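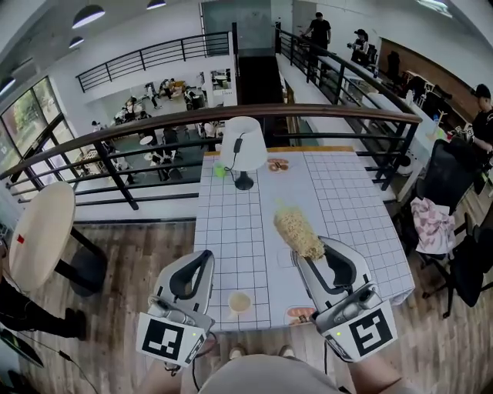
# How do you teach a robot to pick things up?

Home | Animals | Space | Machines | Try It Yourself | Ask Us

On a Thursday in January we went to an open day at the Era workshop in Dustcombe. Era is a project that teaches robots to handle ordinary things from kitchens and offices. The workshop is on the upper floor of a big building with a railing you can look over.

We had expected a room full of robots. Most of the morning was about people, tables and dried noodles.

## Why picking things up is hard

Pick up a pencil. You probably did it without thinking. Your eyes found it, your arm moved the right distance, and your fingers closed and then stopped closing once they had hold of it.

A robot has to be given a way to do each of those things. In a car factory this can be fairly simple. The same part arrives in the same spot every time, so the robot can repeat the same movement all day.

A kitchen table is different. The cup is in a new place every morning. Somebody has left a lamp on the table and its cord is in the way. One object is heavy, the next one is soft, and the one after that breaks if you squeeze it.

You could try to write a rule for every cup and every table, but you would never finish. So the people at Era show the robot what to do, many times over, and let a computer find the pattern.

## What is a gripper?

A gripper is the part of a robot that does the job of a hand. Some have three or four fingers. Some use suction, like the rubber hook on a bathroom tile. The ones at Dustcombe have two jaws that open and shut, a bit like kitchen tongs.

The grippers we saw were made for people to hold. You hold one in each hand, which makes 2 at a time, and you use them to do a job at a table. While you do it, the movement is recorded. Later, a computer can learn from the recording, and a robot with the same sort of jaws can try the job.

There is a good reason for using jaws when you have perfectly good fingers. If you picked up a cup with your own hand, you would use your thumb and bend your fingers around it. A robot with two jaws can't copy that. If you do the job with jaws as well, you can only do what the robot could do.

## What are the black and white squares for?

Each gripper carries a square with a black and white pattern. It is called a marker. It looks a little like the square codes you see on posters, and a camera can find it quickly.

The computer knows what size the marker really is and what shape it should be. If it looks small, it must be far away. If it looks squashed to one side, it must be tilted. From this the computer can work out where the gripper is and which way it is pointing, over and over again, many times a second.

You can try the same thing yourself. Draw a square on a piece of card and ask a friend to hold it up. Shut one eye. When your friend turns the card, the square stops looking square, and you can tell which way it has been turned.

## Noodles, cups and sponges

The table for the demonstration had a white cloth with a black grid on it. There was a lamp with a white shade, a lime-green cup and a small cream one. Everything on it could have come from somebody's home.

One of the things to pick up was a block of dried instant noodles. It is a good test. Dried noodles are stiff and light, and they snap. If the jaws press too hard you get crumbs, and if they don't press hard enough the block slips out.

A sponge is almost the opposite. You can squash it and it doesn't mind, but it changes shape when you do. A robot that has only practised on hard things may think it has missed, because the sponge keeps giving way as the jaws close.
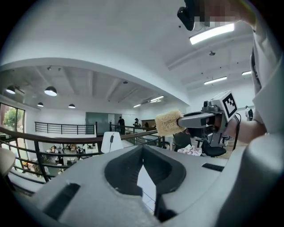 A person holds a sponge in the jaws of a gripper. The white block on top carries a marker.

There were 19 objects on the Era list for the day. The list is pinned up by the kettle and gets changed when the team think the computer has seen enough of something. A tin of peas had just been taken off it.

## How many goes does it take?

A lot. The board by the door said 1,302, which was the number of recordings made so far for one job, moving things from one side of a table to the other. Some 500 of those were kept for testing, which means the computer does not learn from them. They are used afterwards to check it, in the same way that a spelling test is no use if you have the answers in front of you.

The recordings should not all be the same. The people doing them move the cup, swap the cloth, sit in a different chair and start from the left or from the right. If the green cup was always next to the lamp, the computer might learn that green cups only live beside lamps. Then it would be stuck when the lamp was gone.

Mistakes are useful too. If you drop something and pick it up again, the recording shows the robot what to do after a drop.

## Having a go

Visitors were allowed to try with a spare pair of grippers. These are the instructions we were given.

1. Sit with your feet flat on the floor.
2. Hold one gripper in each hand, with the marker facing up.
3. Look at the object before you move.
4. Open the jaws wider than the object.
5. Move in slowly, close the jaws, then lift.
6. Put it down before you let go.

Number 6 sounds silly, but most of us let go too early. It is difficult to tell when something has reached the table if you can't feel it with your fingers.

## Words to know

Gripper: the part of a robot that takes hold of things.

Marker: a printed pattern that a camera can find easily.

Recording: a stored copy of a movement, which can be looked at again.

Demonstration: showing how a job is done.

## Try it at home

You need kitchen tongs, a dry sponge, a plastic cup and a biscuit. Move each one from your left to your right using only the tongs. Then do it with one eye shut. Write down which one was hardest.

## Comments (4)

**fleury_class5:** We did the tongs test. The biscuit was hardest. Four people broke theirs and they were allowed to eat them.

**Cason reader, age 9:** Can a robot pick up an egg?

**Page editor:** Some can. An egg is quite strong if you hold it gently, but it rolls. There was no egg on the list when we went.

**bookworm77:** My brother says the sponge is cheating because you can't break it. I dropped mine twice with one eye shut.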